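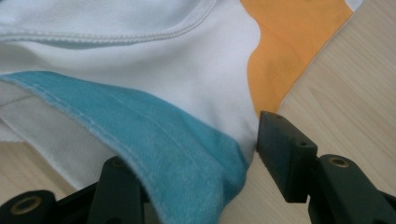
Shazia thinks the segmenter should quit looking for "bag" and look for edges: seams, hems, straps, anything the jaws can pinch. She left that as a comment on yesterday's notes and I'm sold!

Girnum notebook, December, 4:30 pm

So I swapped the mask head for a seam-and-strap head and replayed the tote episodes through it. Out of 74 replays the old head proposed a grasp on the printed color boundary in 30 of them (paint edge, no fold there at all). The new one did that in 9. Very happy with that -- the stitch lines are a much stronger cue than I expected, even at wrist-camera resolution.
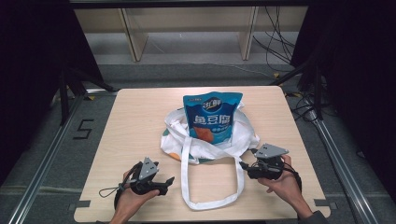 Head view, tote with the fish tofu pouch standing in it, both grippers in.

Mohsin's time sync patch is merged in Minhas, so head and wrist streams finally line up and I can project strap keypoints from one to the other. Lovely to scrub through.

Still bad: overlapping straps. The tracker swaps their IDs whenever one crosses the other.

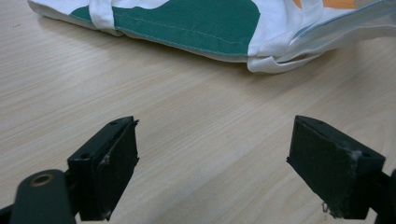 I tried a longer memory window (30 frames) and the swaps got rarer, but the planner then lags when the cloth moves fast. Wajid suggests carrying both hypotheses and letting the planner pick late. Trying that next, branch is strap-two-hyp. Danish, please don't rebase it yet!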